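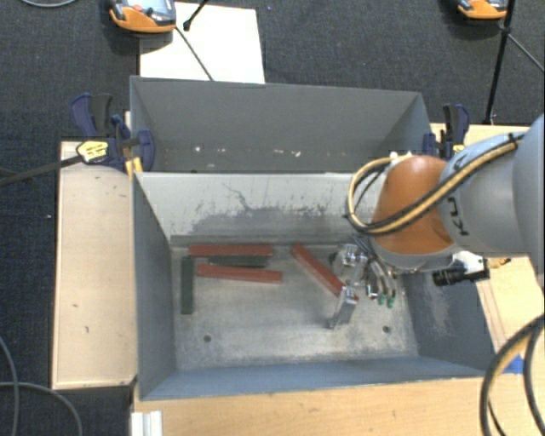 Skarkalov

The bin cell, February

A gallery of one, for now. The rest of the set goes up when I get around to sorting it, and anyone who has waited for me to sort anything will know to check back in the summer.

Front bin, five bars, gripper down at the right-hand end. The two green tips are the part of this machine I spend the most time with. They get checked every 200 picks and swapped when they start to look polished, and I keep 8 spares in a mint tin in the Hotden cabinet, second drawer. Please stop putting mints in it.

Two bins, back to back, with a clamp on each side. I priced a proper fixture from Sirham and then went and bought clamps. The routine is to snug the left one, snug the right one, go back to the left, and push on the front bin with the heel of your hand. If it moves, do it all over again. If a bin shifts by 2 millimeters the arm will not complain, it will just set its fingers down in slightly the wrong place all afternoon with total confidence.

The floor of the front bin is scuffed down to a blotchy gray and beige, and the back wall is no beauty either. I've been asked about repainting. Paint would last until lunch. Wipe it with a dry rag, leave the scratches alone, and keep the two holes in the floor clear of grit.

Cables: the black and tan bundle loops around the orange joint cover and has to keep that loop. Someone tidy once pulled it snug with zip ties on the old Zerouali cell, and it looked wonderful right up to the first big wrist turn. Before each run I jog the last joint both ways at 50 percent less speed than I have patience for, and watch the loop the whole time. The white fittings up top get a finger test. Finger tight, then a little more, then walk away.

Pendants go back on the white panel when you're finished. The red button should be where a hand can find it without a search party.

Blue tape on the tabletop, lower right: leave it.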